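Dagmar Polák has opened over 240 desktop computers, and she still gets a little thrill when the side panel comes off. "You never know what somebody did in there before you," she says, pulling a stool up to the bench at Momgate, the repair shop she runs with Matúš Urban. "It's like lifting the hood of a used car!"

We met on a Sunday, when the shop is closed and she can talk without the phone going. I had come to ask about old office towers, the heavy black kind that companies get rid of by the pallet. Dagmar loves them. She teaches her beginners' class on them, two evenings a week, and she won't start anyone on a laptop.

"A laptop is a sandwich somebody glued shut," she says. "A tower is a house. You can walk around in it."

Her first rule is to lay the thing flat with the open side up. People try to work on them standing, she says, and then they drop a screw behind the board and spend the evening shaking the case like a piggy bank. Flat, you can get both hands in, and the light reaches the bottom. 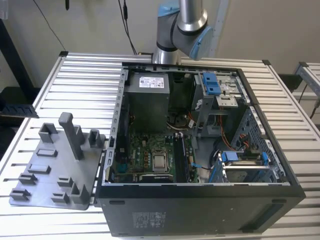
*The tower on its side with the panel off. The processor is exposed in its socket, near the middle of the board.*

What she likes best are the blue parts. "Look at the latch on the drive bay, and the handles at the hard drive cage. Blue, blue, blue! Somebody at a drawing board was thinking about me." She tells new students to find every blue piece before they pick up a screwdriver -- it calms them down, and it teaches them to look first.

The processor comes later, usually in the third class. Matúš does that one, and he makes everybody practice the retention frame on a dead board. "He's so patient," Dagmar says. "I would be grabbing it out of their hands."

And the power supply? Her voice changes. "That box stays closed. We take it out, we put in another one, fine. We don't open it, ever."

The current class has 14 people, the most she has had, and the oldest keeps asking if he can bring his own machine from home. She has told him yes, in April. She wants to see what's in it, too.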